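Release samples, again

I have now rebuilt the dulcimer patch for the third time, and the part that took longest was the part I had expected to finish in an evening. Most of these notes are for my own reference when I get to the psaltery. Some may be of use to anyone mapping a struck or plucked instrument in Flurnine, whose manual is thin on the subject of release triggers.

The recordings were made in June in the back room at Flomivberg, with Natanael Aguiar playing and me at the other end of a long cable. The instrument is a chromatic hammered dulcimer with no damper mechanism. Natanael damps with the side of the hand, so every release in the library is a performed gesture with its own noise: skin on string, a short drop in pitch on the lower courses, sometimes a knock from the bridge. I recorded all of these as separate takes instead of cutting them from the ends of the sustains. It doubled the session and I would do it again.

The full set came to 1014 files after editing. That covers four dynamic layers with round robins, felt and bare hammers, and the damped releases. Courses were sampled every whole tone in the middle register and chromatically at the bottom, where the timbre changes too much from one course to the next for stretching to be convincing.

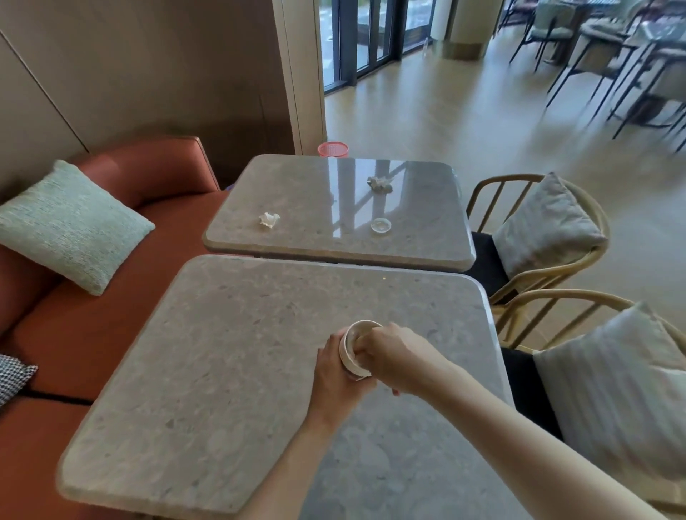 Naming was done at the desk in Kommont, from a spreadsheet, before a single file was trimmed. My pattern is note, hammer, layer, round robin, articulation, in that order, with underscores and no spaces. Flurnine reads the first four fields on import and ignores the fifth, so the releases have to go into their own group by hand. If you import everything at once they land on top of the sustains and you get both on note-on, which sounds like a very bad chorus effect. I have done this twice.

The problem with the second version of the patch was level. A release sample triggered after a long hold should be quieter than one triggered straight after the strike, as there is less energy left in the string to stop. Flurnine has a decay setting for this, measured from note-on, but the curve is linear in decibels and a real dulcimer string is nothing of the kind. It falls quickly at first and then hangs on for ages. With the linear curve set to match the early part, releases after a long hold vanished altogether. With it set to match the tail, short notes ended with a slap.

What I settled on was two release groups with different decay settings and a crossfade between them. The first handles anything held for less than 200 ms and has hardly any attenuation. The second takes over from there and falls away slowly. The crossfade is done in the script, as the built-in one only responds to velocity and controllers. The script is short:

— on note-on, store the engine time against the note number
— on note-off, subtract to get the held time
— set the gain of both release groups from a table indexed by held time
— clear the stored value

The last line matters more than it looks. Without it, a note repeated under the sustain pedal picks up the held time of the previous strike and the release comes out too quiet. I lost most of an afternoon to that, and blamed the table.

The pedal is a separate question. A hammered dulcimer of this kind has none, but anyone playing the patch from a keyboard will use one, so I treat pedal-up as a hand laid across all sounding strings. Triggering every individual release at once is far too loud and eats voices. I recorded a handful of full-width damps for this, at four levels, and the script picks one according to how many notes are still held. It is a cheat but it sits well in a mix.

Then the noise floor. There was mains hum at 50 Hz on everything, low but present, with harmonics a fair way up. On one sample it does not matter. With a dozen voices sounding, it adds up. I traced it to the Gavalas preamp sharing a socket strip with the lighting in the room, and moving it improved matters for the later takes, which of course meant the early and late takes no longer matched. I ended up filtering the early ones with narrow notches and leaving the late ones alone. The lowest two courses had to be left as they were, as the notch took out part of the fundamental. A gentle expander on the tails dealt with the worst of it.

I had also normalised the first version, which was a mistake. Normalising each file separately destroys the natural level differences between courses, and you then spend days putting them back with volume offsets that are never quite right. This time I set one gain for the whole session and corrected only the takes that stuck out, by 2 dB at most.
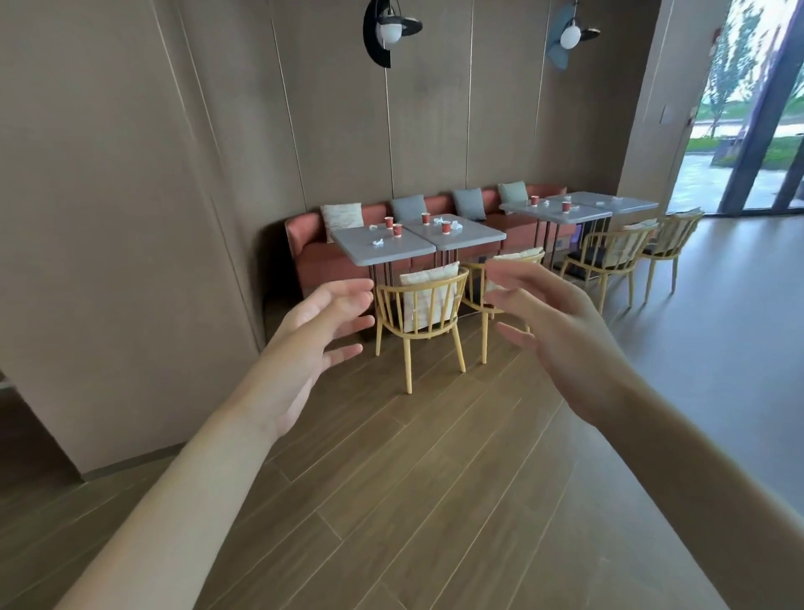 Wood panelling and the long upholstered bench.

Start offsets were trimmed by hand. Automatic trimming by threshold works on the loud layers and cuts into the quiet ones, where the felt makes a soft brush before the string speaks. I kept that brush. It costs a little latency on the bottom layer — enough to notice on a fast tremolo — so there is a switch on the front panel which skips it. Natanael prefers it on. I leave it off when sketching and turn it on before bouncing.

Still to do: the bare-hammer release group has one bad round robin on the low D, with a chair creak in it, and the script does not yet cope with the pitch wheel being moved between note-on and note-off. The creak can be replaced with its neighbour. The pitch wheel will have to wait until I have read the rest of the Flurnine script reference.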